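The open day at Markora was in its last hour when she got to the desk in the corner. She had come from Furkville by bus, 8 stops, for her sister's sake.

"You can hold one," said the man from Astar.
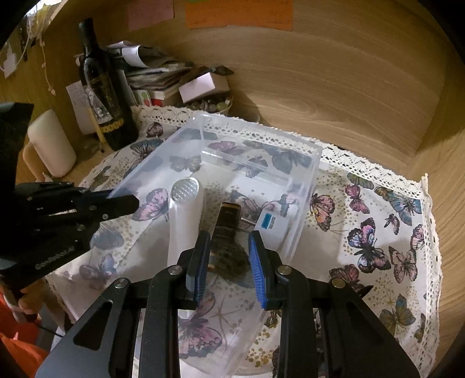

The brush, between the blue pads.

She thought of her mother's dresser. The same kind of cloth, the same lace. She squeezed the handle too hard, then less hard.
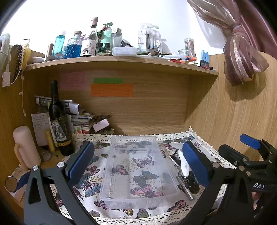

"How many times do you do this?" she asked.

"The target is 3,000," he said. "We're at 2,433."

She asked if they were hiring in September.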